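Workplace automation at Jeltport

Workplace automation means handing some of the tasks in a job over to machines or software. Most articles on it start with car plants. I'm starting with Jeltport, a company that packs and sorts kitchen goods, because I worked there for 7 years and I watched it happen from the packing floor (and later from a desk, which I liked a lot less).

Background

When I joined, everything was done by hand. You picked up a utensil holder, checked it, put it in a carton and reached for the next one. A good packer got through 1,793 pieces in a week. Dale Carrier, our shift lead, kept the tallies on a clipboard and would not hear a word about spreadsheets!

The first machine was a conveyor from Hiebert, which moved cartons and did nothing else. Then came the Visen sorting arms, and those changed the place. They were great with boxes and pretty hopeless with anything thin, round or bundled. Chopsticks were the worst of it. They slide against each other, they lean whichever way they like, and a grip that works on a ladle handle will scatter them.
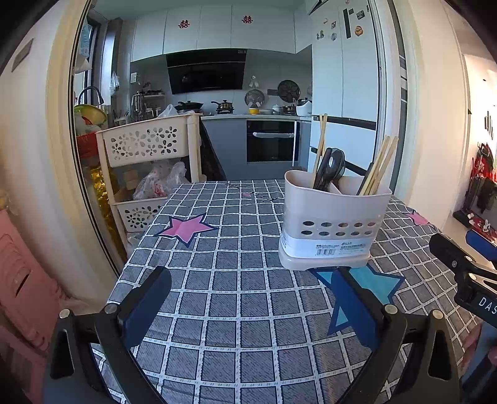

So a new kind of work grew up next to the old one. Somebody has to show a machine how a hand does a thing, over and over, in ordinary rooms with ordinary clutter. At Jeltport this was called demonstration work, and the program that ran it was called Urkar. By its first December the Urkar team had logged 3,676 demonstrations, against a target of 3,000.

Changes in jobs

Packing jobs went down and other jobs came up, though never one for one. Ginette Turcotte moved from packing to demonstration work and loved it – she said it was the first time the company had asked her how she did something. Alby Dunstan tried it for a month and went back to the loading dock. He found the slow, careful movements harder on his wrists than lifting cartons, and I believe him, having had sore thumbs myself.
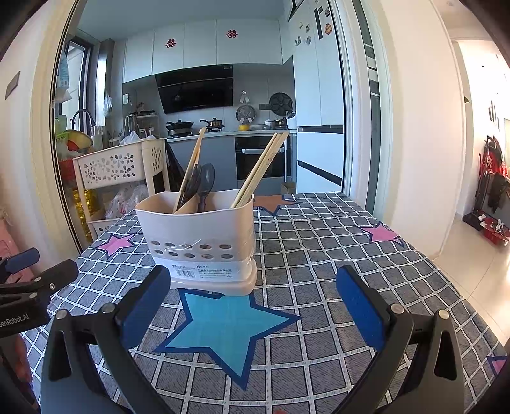 Pay was the big argument. Demonstrators started on the packing rate, even though they were passing on skills that had taken years to build. Pavithra Fernandes took the matter to management on a Thursday and came out with a higher rate and a paid rest break every hour. Almost 3,000 words of meeting notes came out of it too, and I typed them.

Supervision

Supervisors felt the change as well. Gaétan Fehr used to walk the line and talk to people; now he spends mornings going through failed grasps on a screen. He misses the walking. The packers who are left say they miss him too, mostly when a carton jams and they have to go upstairs to find him.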